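Section 7: Sending your first donation from a Tellurix wallet

Giving crypto straight to a charity is a lovely first thing to do with a wallet, and it's quicker than most people expect! Have your wallet unlocked and a little spare balance ready for the network fee before you start.

1. Open the Give tab and tap Find a charity. Type the name in full (the search is fussy about spelling, sorry).

2. Tap the charity's entry and compare its address with the one on the charity's own website. Check every character, start to finish.

CAUTION: A payment sent to the wrong address can't be called back, by you or by us. Never copy an address from a social media reply or a private message.

3. Choose a coin. Greyed-out coins are ones the charity doesn't take.

4. Enter an amount. For a first go we love a small test payment, then the rest once the charity has confirmed it.

5. Read the fee line. The quote holds for 60 seconds and then refreshes, so don't be alarmed if the number jumps.

6. Tap Review, then Send, and enter your PIN.

Note: Donations above 300 in your home currency ask for a second approval on your paired device. Pairing is covered in section 11.

7. Wait for the green tick, then open Receipts and save the PDF. It shows the coin, the amount and its value at the moment you sent it – brilliant for your tax records.

Thanks to Zuweira Frimpong for spotting the missing PIN step in the last version of this guide!
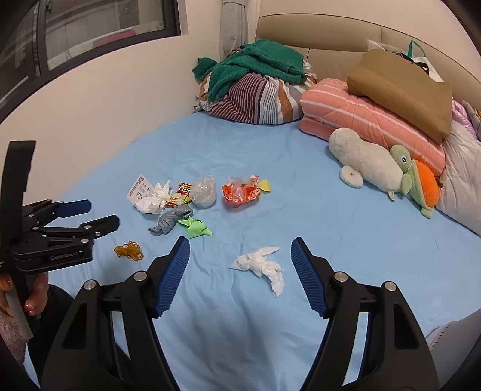 Can I cancel a donation after tapping Send?

Once you've entered your PIN the payment goes out to the network and can't be stopped, so use the Review screen to make any changes.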